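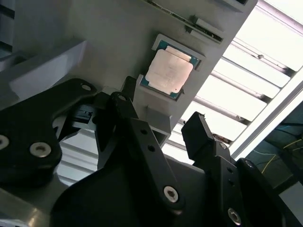 ロボットの「再試行」について、長いこと考えていることがあります。

私が面倒を見ているのは、プロセッサーを検査用の治具に置いて、測定が終わったらまた取り出すという、言葉にすればそれだけの工程です。人の手でやれば数秒の仕事ですし、慣れた人なら隣と世間話をしながらでもこなします。ところがこれをロボットにやらせるとなると、ホルダーの縁にほんの少し角が乗り上げただけで話が変わってしまう。人間なら指先で「あれ」と感じて、無意識に少し戻して、すっと落とし込むところを、機械には一つひとつ教えてやらなければなりません。その教え方のなかに、再試行という便利な仕組みがあります。うまくいかなかったら持ち上げて、位置を少しずらして、もう一度。最大4回まで、というのが私たちの設定でした。

セルを組んでくれたのはVisovという会社で、制御ソフトはSarnexを使っています。どちらにも大変お世話になっていますし、これから書くことで誰かを責めるつもりはまったくありません。設定を決めたのは私たちですし、承認の欄に判を押したのも私です。

3月のことでした。夕方、検査の不合格がぽつぽつと増えはじめました。最初はみんな部品のロットを疑いました。こういうとき、人はなぜか自分の設備より届いた品物のほうを先に疑うものですね。私もそうでした。仕入れ先に電話をかける寸前まで行って、念のためにと動作の記録を開いてみたら、ここ数日、再試行の回数がじわじわ増えていたのです。1回で入っていたものが2回になり、やがて上限いっぱいまで使ってようやく入る、という具合に。しかも画面の表示はずっと緑色でした。最後に入りさえすれば「成功」と数えられるのですから、当たり前といえば当たり前の話です。

原因は、グリッパーのリンクを留めているボルトのゆるみでした。指先の位置がわずかにずれ、チップは斜めのままホルダーに当たり、そのたびに押し直されていたわけです。押しつける力の上限は25ニュートンにしてありました。導入したてのころはもっと低かったのですが、止まってばかりで困るという声があって、少しずつ上げていったのです。あのころの私には、それが現場思いの親切な判断に思えました。いま振り返ると、機械が「なんだか入りにくいです」と訴えている声を、私たちがていねいに小さくしていったようなものでした。

ここまでなら、部品をいくつか傷めたという笑い話に近い失敗で済んだのですが、困ったことがもうひとつ起きました。動きの止まったセルを見て、当番の者が扉を開けずに、点検用の窓から手を入れてホルダーを直そうとしたのです。ロボットは止まっていたのではなく、次の再試行の前に待っていただけでした。待ち時間は2秒の設定です。腕が動きだしたところで本人がすぐに手を引いたので、けがはありませんでした。けれど、その晩はなかなか寝つけませんでした。手を入れた人の不注意だと言ってしまえば簡単です。実際、報告書の最初の案にはそう書いてありました。でも、外から見て止まっているのか待っているのか区別のつかない機械を置いておいて、区別しなさいと人に求めるのは、どうも筋が違うように思うのです。それに、あの窓に手が届くこと自体、設備の側の落ち度です。

そこで私の意見です。再試行は、成功として数えるのをやめたほうがいい。せめて別の欄に分けて、毎朝かならず人の目に触れるところに出してほしい。うちでは1日に200個ほどを流していた工程ですから、1回ごとの再試行など誤差のように見えますが、その増え方にこそ、ゆるんだボルトや、すり減った指先や、誰かが少しだけ動かしてしまった治具のことが書いてあります。体温計の数字を毎日丸めてしまったら、熱が出たことに気づくのは寝込んでからになってしまいますよね。

こう申し上げると、決まって稼働率の話になります。止まる設備は困る、と。私も長年その数字に追われてきた身ですから、気持ちは痛いほどわかります。ただ、先日、Joltardという別の現場を見せていただく機会がありまして、そちらでは再試行を1回に絞り、それでだめなら完全に動力を切って、人を呼ぶ灯りをつけるのだそうです。稼働率はと恐る恐るうかがうと、はじめの数週間はやはり落ち込んだ、とのことでした。隠さずに教えてくださったのがありがたくて、帰りの電車でもそのことばかり考えていました。止まるたびに理由をひとつ直していくので、そのうち止まる種がだんだん減っていく。地味で、時間のかかる、けれど昔の職長さんたちがごく普通にやっていたことだと思います。

私たちのところも、いまは上限を1回に下げ、待機中は黄色の灯りを点滅させ、点検用の窓には手の入らない覆いをつけました。ボルトには合いマークを入れて、始業前に目で見ることにしています。力の上限も、導入時の値に戻しました。おかげで相変わらずよく止まります。呼ばれて行くと、たいていは治具の隅に小さなほこりがあったり、トレーの置き方が浅かったり、そんなことです。

若い方から、それなら人が置いたほうが早いのではと言われることもあって、正直なところ、忙しい日には私も少しそう思います。それでも、夜のあいだ黙々と置いては取り出しているあの腕には、できれば長く働いてほしい。そのためにも、入りにくいときは入りにくいと言える設定にしておいてやりたいのです。来期の予算の打ち合わせでは、再試行の記録を大きく映す表示器を1台、お願いしてみるつもりでいます。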